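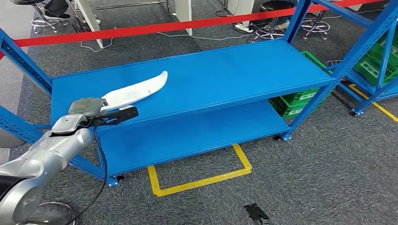

Figure 1. Blue metal shelving with slotted uprights, and a gripper holding a long white object over one of the shelves.

4. Trying out the layout tools

Okay, so once we had the floor sketches from Grandside, we had to pick something to draw them in. I'd been using Strobel for years at home (mostly for a deck I never built), and I went in pretty sure it would win. It's free, it opens fast, and you can pull a flat shape up into a box in one drag. Wisesine costs money and looks like it was put together by people who love menus. I tried hard to be fair to it anyway!

We gave each program the same job: draw a storage room with two doors, fill it with racks from the parts library, and save a file the other program could open. Each of the 16 people in the group did the job in both programs, half of them starting with Strobel and half with Wisesine. I gave everybody 30 minutes per program and stayed out of the way, apart from three times when somebody's screen froze and I had to go find the autosave.

Drawing the room itself was quick in both. The parts library is where things got messy. Strobel lets anyone upload a part, so a search for "rack" gives you 500 results, and plenty of those were drawn in inches and saved as if they were centimeters. One person in our group dropped in a rack the size of a bus and spent a good while shrinking it by eye. Wisesine has a much smaller library, but the sizes are checked and you can type in the shelf height you want – I have to admit I was a little jealous of that.

Saving and swapping files was a headache both ways. Going from Strobel to Wisesine, the walls came through fine and the doors turned into plain holes. Going the other way we kept the doors and lost all the layer names, so I ended up retyping them for the Drokville plan one evening in May. I'd tell anyone doing this to name their layers last.

I also asked people which program they'd open again on their own time, and most said Strobel, bus-sized racks and all. Their comments are sorted by task in the next section, along with the settings we used for the export files.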